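Skolten: a weekly planning workbook for small teams

Hello, and thank you for stopping by. Skolten is a set of spreadsheets and short notes that help a small business keep an eye on its workload from one week to the next. It started life as a single sheet I kept for myself when I was running the order desk at Wudance, and it grew a new tab every time somebody asked me a question I couldn't answer quickly. I've tidied it up since then (mostly!) and put it somewhere other people can get at it.

What's in the folder

The main file is skolten-planner, and that's the one you want to open first. It has a tab for each of the 6 working areas: orders, suppliers, staffing, invoices, customer calls and a catch-all I've called odds and ends, which tends to fill up faster than I'd like. Next to it you'll find sample-weeks, with over 400 rows of made-up entries so you can see how the sheets behave when they're full, and a folder of notes explaining the formulas in plain words. The notes are a bit chatty, I'm afraid, but they're all there.

Getting started

Make a copy of the planner before you change anything, and keep the original somewhere safe. Open the settings tab, put in the name of your business and the day your week begins, and save. Everything else picks up from those two cells. If your week begins on a Saturday, as ours did, the staffing tab will shuffle its columns along to match. Then type in a few real jobs, the ones on your mind this morning will do nicely, and look at the summary tab to see where they land.

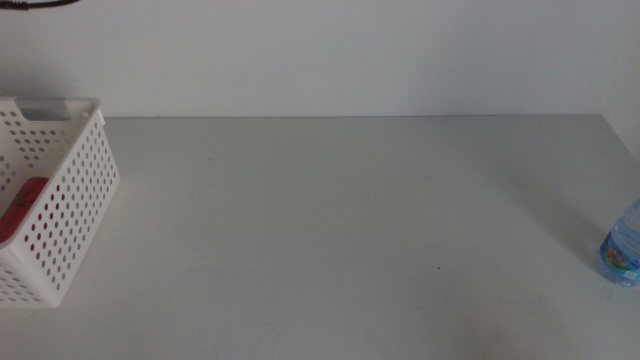 Please don't try to fill in every column on the first day. The only ones the summary needs are the job, the person looking after it and the date it's due. I left the estimate column blank for months and the planner was still useful, although I'll admit that once I did begin filling it in I stopped promising things for the wrong week quite so often.

Sharing it with other people

The planner works best when one person owns each tab and everybody else can read it. At Wudance we tried letting everyone edit everything and spent a good part of July putting back formulas that had been typed over. The grey cells are locked now, with no password, so you can unlock them yourself if you need to.

Known problems

The orders tab gets slow past 2,000 rows, so move finished jobs to the archive tab at the end of each month. Copying rows in from Yeo exports can turn dates into plain text, and the summary will quietly skip them; the notes have a fix under "dates that won't sort". Printing is still a sore point. The invoices tab runs over onto a second page whatever I do to the margins, and if you find a cure I would be so pleased to hear it.

Atunano version

There's a cut-down copy called Atunano for people who work alone. It has no staffing tab and the summary fits on one screen. Jobs can be pasted from Atunano into the full planner later on, as the columns are in the same order.

Using and changing it

You're welcome to use Skolten in your own business, change it and pass it along. The sample entries don't come from any real customer, so they're safe to use in training. If you send me a change, do add a line or two on what you were trying to get done, and please try it against sample-weeks first.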